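Teaching Grippers in a Bathroom Showroom

Mareike Oltmanns spent nine years programming welding arms before she moved to Perkham, where her job is to collect examples of people doing ordinary things with their hands. Her team of collectors goes into shops, kitchens, stockrooms and repair benches wearing a chest harness and a head camera, with a gripper in each hand. The recordings are used to train a control model called Vola.

We met at the Perkham office in Brutham, on the second floor over a print shop. The collection room has two long tables, a rack of chargers and a whiteboard listing the sites for the month. Most of the site names had been crossed out and written in again further down.

I asked her first why the work can't be done in that room.

"It was, for the first year," she said. "We had one table, one overhead light and a box of household objects we'd bought ourselves. The model got very good at that table. Then we moved the lamp and it got worse. We put a tablecloth down and it got a lot worse. So now we pay for travel."

Perkham does not send robots to the sites. The collectors hold the same two-fingered grippers that are later mounted on the arms in the lab, and they work them by hand. A printed marker cube on each one lets the software recover where the gripper was and how it was turned, many times a second. The head camera supplies the view.

"People ask why we don't just film bare hands," Oltmanns said. "We tried it. A hand has a thumb and a palm, and it cheats constantly. You pick up a washer and roll it into place without thinking. Our arms can't do that. If the person is stuck with two fingers, then everything in the recording is something the arm has at least a chance of doing."

Teleoperation, where a person drives a real arm from a distance, was the other option. Perkham still does some of it. Oltmanns said it gives cleaner joint data but is slow, and that moving an arm into a working shop means a van, a safety plan and a long talk with the owner. A harness and a pair of grippers fit in a suitcase.

The current round is about plumbing and bathroom goods. A client that Oltmanns would not name wants arms that can handle small fittings near large, shiny surfaces. Casado, a dealer in sinks and tubs, agreed to let collectors work on its floor during opening hours.

Bernice Annan has done most of those sessions. She came to Perkham from a job assembling display furniture and joined our conversation after lunch. I asked what a session is like.

"You get a sheet with tasks," she said. "Pick up the fitting, carry it over the sink, set it down. Pick up the next one. Some of it is dull. You have to keep your head down the whole time so the camera has the work in it, and your neck tells you about it later."

A session lasts two hours, with a break every 30 minutes. Collectors are told to work at the speed they would use at home and to leave their mistakes in. If a part is dropped, they pick it up and go on.

"At first I used to restart if I fumbled," Annan said. "Mareike asked me to stop doing that."

Oltmanns said the fumbles are some of the most useful material she gets. A model trained only on clean runs has no idea what to do once something has slipped – it has never seen a part lying in the wrong place. In an early test the arm let go of a nut, and then carried on to the end of the task with nothing in its fingers.

"It did a lovely job of placing nothing," she said.

I asked whether white ceramic is a hard subject.

"It's miserable. It has almost no texture and it throws back every light in the building. The camera position has to be worked out from something, and a big white basin gives you very little. We depend on whatever else is in view. Floor tiles are good. Boxes are good. I like a messy floor."

Metal fittings cause a different kind of trouble. They are small and they reflect what is near them, so the same piece can look dark in one recording and bright in the next. The gripper also covers most of a part once it has closed on it. Oltmanns's answer has been to ask for more approaches to each object, from different sides and heights, and fewer repeats of the same one.

Collectors at Casado do not clear the area before they start. They may move anything a customer could trip over, and that is all. Annan said it took her some time to get used to this, coming from a job where every display had to be straight before the doors opened.
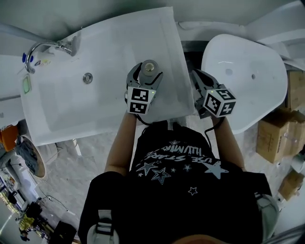
A metal fitting held over a washbasin in the left gripper, with the right gripper open.

The two hands are recorded and labeled separately, even when only one of them has anything to do. I had assumed the idle hand could be thrown away. Oltmanns said it was kept in every recording.

"Waiting is a behavior too. If you don't show the model what the free arm does, it makes something up, and you don't want it making something up next to a sink. People hold the spare hand out of the way, or they hold it ready. I want both."

After a session the files go through a first check by software, which looks for stretches where a marker cube was hidden or the picture was too blurred to use. A person then goes through what is left. Of the 3,000 recordings planned for the bathroom round, Perkham had thrown out 146 at the time we spoke. Most were lost because a marker was out of view for too long. A few had a customer's face in them, and those are deleted whole.

On privacy, Oltmanns said that there is a sign at the door during sessions and that no sound is recorded. Staff at a site can ask for a recording to be removed, and two have done so.

Annan reviews recordings on the days she is not collecting, though never her own. She said she can usually tell who made one.

"Everybody has a way of coming in on an object. There's one man who always goes in from above, very straight. I come in from the side. I didn't know that about myself before I did this."

That is a problem for the training as well as a curiosity. With too few collectors, the model learns their habits. Oltmanns has started changing who goes to which site, and she wants to bring in people with different heights and reaches. She is also looking for more left-handed collectors, who have been hard to find.

I asked how well Vola does now. She was careful about this. On the bench in Brutham the arm picks up most of the fittings it has been shown, and it sets them down more or less where it should. Threading one part onto another is still poor. So is anything where the object must be turned over between the two grippers.

"Handing over is hard," she said. "There is a moment when both sides have hold of it and one has to let go. You and I do it by feel. There's no feel in our recordings, just pictures and positions. We may need to put a force sensor in the fingers, and then all the old recordings are missing that part."

Would she have to collect everything again?

"Some of it. I try not to think about which part."

The grippers themselves have been changed several times. The first set was heavy enough that collectors' wrists tired before the break, and the recordings from the end of a session showed it. The present ones are lighter. Annan's remaining complaint is about the cables, which catch on edges when she reaches across herself. She has asked for a clip at the elbow.

"I've been asking since February," she said.

Oltmanns wrote it on the whiteboard while we were talking, below the list of sites.

The bathroom round ends when the count is reached, and the next one will be in kitchens, with pans, lids and drawers. Annan has put her name down for it. She would like a site with taller counters.

December 24, 2019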